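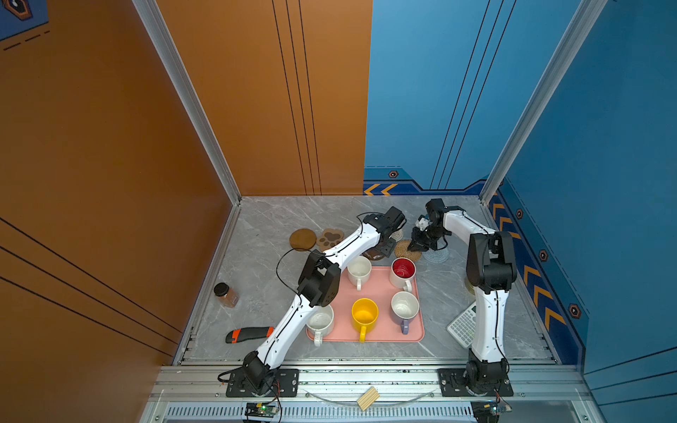

One reader in Grevden wrote in July to say that a coaster is a thing you buy once, lose within the year and never think of again. She had put her glass straight down on the dining table for most of her life and had the white rings to show for it.

Her letter started this piece. Coasters and trivets are cheap, they get handed down without comment, and most kitchens hold more of them than the owner would guess. They also do different jobs, and many tables get marked by the wrong one in the right place.

A coaster is for a drink. It has to take a little water and lie flat. A trivet is for a pot or a dish straight from the stove, so it needs thickness and some air in it. A felted or stitched coaster does fine under a cold glass and badly under a saucepan, where the heat goes through to the table in a few minutes.

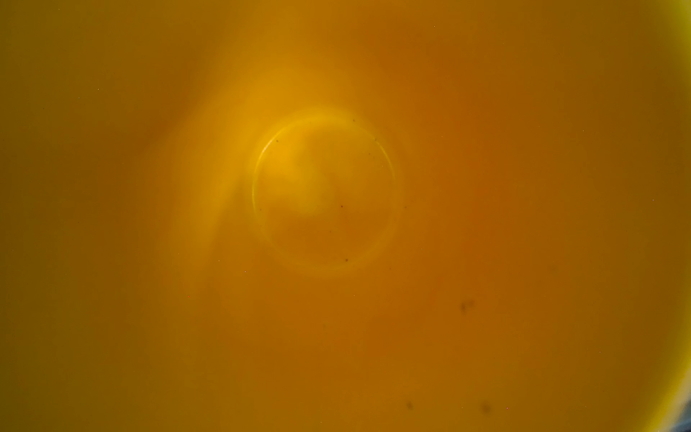

Tea does more damage than coffee, according to a letter from a reader in Puvine, and the trouble is always the drip that runs down the outside of the mug. She keeps cloth coasters for that reason and washes them by hand every other week.

She has a point about the drip. Hard coasters of slate or glazed tile let it pool, and the next time the mug is lifted it falls on your sleeve. Fabric and cork take it up. The price is staining, and pale fabric shows it first.

At Kudska, a housewares shop on the main street in Grevden, a set of fabric coasters sells for 12 dollars and a large cane trivet for 23. The shop carries a line called Lei, made with bright thread on a plain ground, and the staff say it outsells the plain ones. Buyers like a bit of color on a gray or white counter.
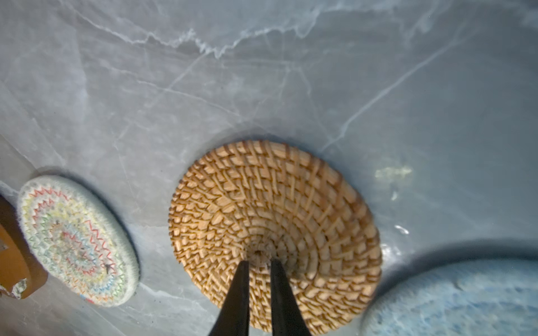

Woven cane has been used under hot dishes for a long time and still works well. The coil holds the dish up off the table and the gaps let heat out at the sides. It should be brushed clean and wiped with a damp cloth. Left in a sink it swells, and the binding strands loosen at the rim first. A trivet with one broken strand can be mended with a dab of wood glue – clamp it under a heavy book for 30 minutes and leave it overnight before use.

Stone counters need less protection than wood, but they aren't proof against everything. Marble is marked by lemon juice, wine and vinegar, and sealing only slows that down. Keep something under the salad dressing as well as the glasses.

2021-11-03
By the Home Desk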